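Tai chi and breathing classes to move to Skelham hall

Free morning classes in tai chi and breathing exercise will move to the old school hall in Skelham later this month, after the group that runs them outgrew its room at the Ustdale library.

12 shares | 3 comments

The Ustdale program started in August with one class a week. It now has 80 people signed up across four sessions, and the library room holds far fewer than that, organizer Sveva Zanetti said on Tuesday, 14th November.

"We were turning people away at the door," Zanetti said. "Some of them had come in on the bus from Gustanden. I didn't like doing that."

The hall has a wood floor, a ramp at the side entrance and parking for people who can't walk far. Chairs will be set out along one wall for anyone who wants to do the exercises sitting down. 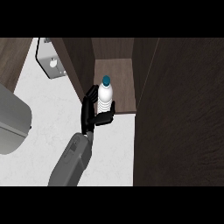 A ribbed white water bottle with a teal cap.

Each class lasts an hour. It opens with slow stretches and standing breathing work, then moves on to a short tai chi form that beginners learn over five weeks. The last few minutes are spent lying or sitting quietly.

Alcides Tello, who teaches three of the four sessions, said most of the people who come are over 60, but that the evening class draws a younger crowd from the Montoya warehouse and the hospital laundry.

"They stand all day and their backs hurt," Tello said. "I tell them I can't promise anything about their backs. I can teach them to stand better and breathe slower, and they can see how they feel in a month."

Tello said he asks anyone under a doctor's care to check with the doctor before starting, and that the classes are no substitute for treatment. People with balance problems are asked to arrive early so he can show them how to use a chair for support.

Everyone should wear flat shoes and loose clothes and bring something to drink. The water fountain in the hall is out of service and the town has not said when it will be repaired. 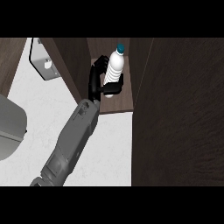 A water bottle upright on a brown wooden shelf.

The move was held up in the fall over the cost of heating the building. Under the new arrangement the town will pay for heat on class days through the winter, and the group will clean the hall and put the furniture back after each session. The arrangement will be looked at again in the spring.

Classes will stay free, with a donation box by the door. Zanetti said the money goes toward insurance and a small fee for the teachers.

A fifth session may be added if a second teacher can be found for it. Sign-up sheets for the Skelham classes are at the front desk of the Ustdale library, and names already on the waiting list will be carried over.

3 comments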